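Kitchen Basics, Unit 3 -- Clearing a Small Table

Welcome back! I love this unit, because one little tabletop teaches so much. Start with the bin: line it and fold the rim well over. 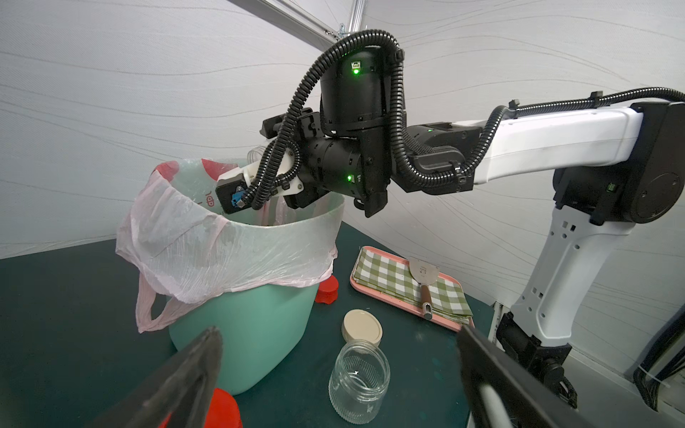

*Fig. 1. Lined bin, ribbed jar, lid laid flat.*

Food next. Anything still good stays in its bowl, well away from the trash.

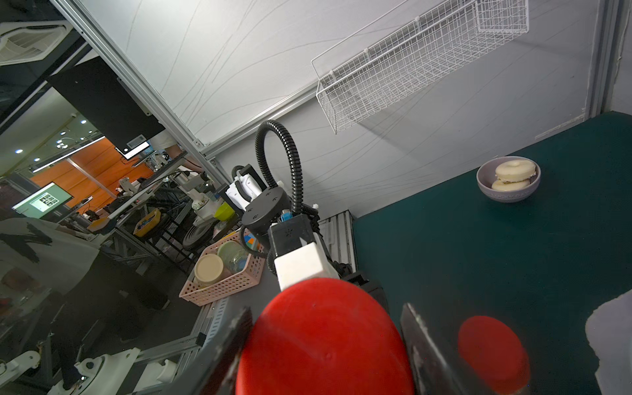
Then wrappers and crumbs go straight in the bin -- no little piles, please!

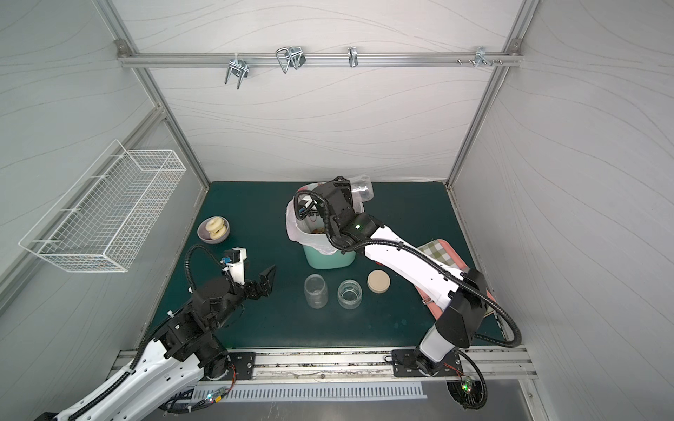
**JARS AND LIDS**

Keep each lid beside its jar. The Kutine sheet has 13 more to match.

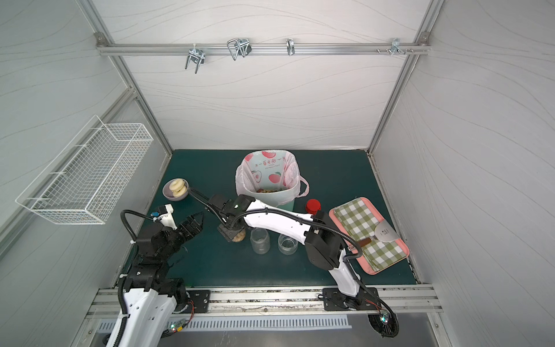 *Reading for next time: 3 min*

Read Jelínek on cookie storage and bring a jar!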